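Lesezeit: 3 Minuten

Ordnung auf kleiner Fläche: Anmerkungen zum Tablett

Sonntag, 7. Februar 2021

Im Juli des vergangenen Jahres wurde an dieser Stelle eine Reihe über die Einrichtung kleiner Arbeits- und Essplätze begonnen. Der vorliegende Beitrag setzt sie fort und befasst sich mit dem Tablett, das in vielen Haushalten ein Dasein hinter dem Brotkasten führt. Der Verfasser hat seine Notizen hierzu unter dem Arbeitstitel Sarken gesammelt; sie umfassen mittlerweile 30 Seiten und werden hier nur in Auszügen wiedergegeben.

Ausgangspunkt ist die Frage, wie eine Tischplatte aus Holz zugleich als Abstellfläche und als Ort für Geschirr dienen kann. Dabei empfiehlt es sich, Behälter an den Rand zu rücken und dem Tablett einen festen Platz zuzuweisen.

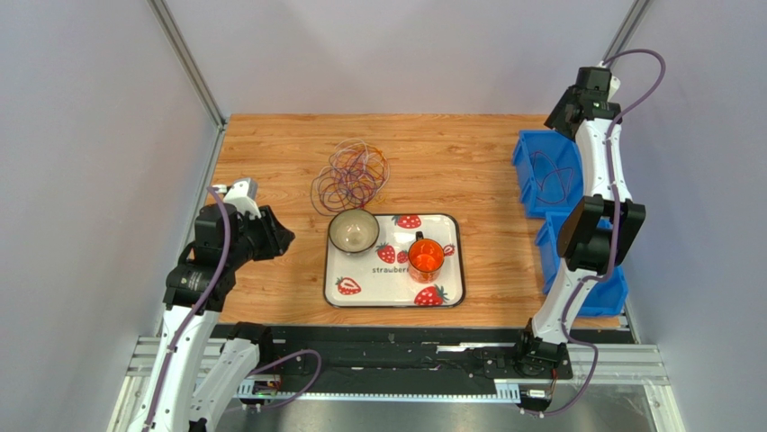

Tablett und blaue Behälter auf der hellbraunen Holzfläche.

Bei der Auswahl eines Tabletts sind zunächst die Maße des Tisches zu berücksichtigen. Ein zu großes Modell wird erfahrungsgemäß nach kurzer Zeit wieder fortgeräumt, ein zu kleines verfehlt seinen Zweck bereits bei einer Schale und einem Becher. Der Verfasser hat im Haushaltswarengeschäft Troltley in der Araya-Passage mehrere Ausführungen verglichen. Von der dort geführten Serie Rarora wurde Abstand genommen, da die Griffe für den vorgesehenen Schrank zu hoch waren.

Hinsichtlich der Gestaltung bestehen unterschiedliche Auffassungen. Lange Zeit wurde in diesem Blog die einfarbige Ausführung bevorzugt. Diese Position wird hiermit teilweise zurückgenommen. Ein weißes Tablett mit abgerundeten Ecken und roten Erdbeeren verträgt sich durchaus mit schlichtem Geschirr, insbesondere mit einer beigen Keramikschale.

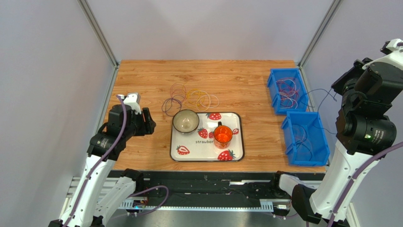 Für das tägliche Decken hat sich folgendes Vorgehen bewährt: Die Schale wird zuerst aufgesetzt, danach der Becher. Beide sollten vollständig innerhalb des Randes stehen, bevor das Tablett angehoben wird. Beim Abräumen gilt die umgekehrte Reihenfolge. Das Tablett selbst wird anschließend mit einem feuchten Tuch abgewischt und hochkant verwahrt.

Zu den blauen Behältern sind mehrere Zuschriften eingegangen. Eine Beschriftung hält der Verfasser für entbehrlich, sofern jeder Behälter dauerhaft demselben Zweck zugeordnet bleibt. Der nächste Beitrag der Reihe wird sich mit Untersetzern befassen.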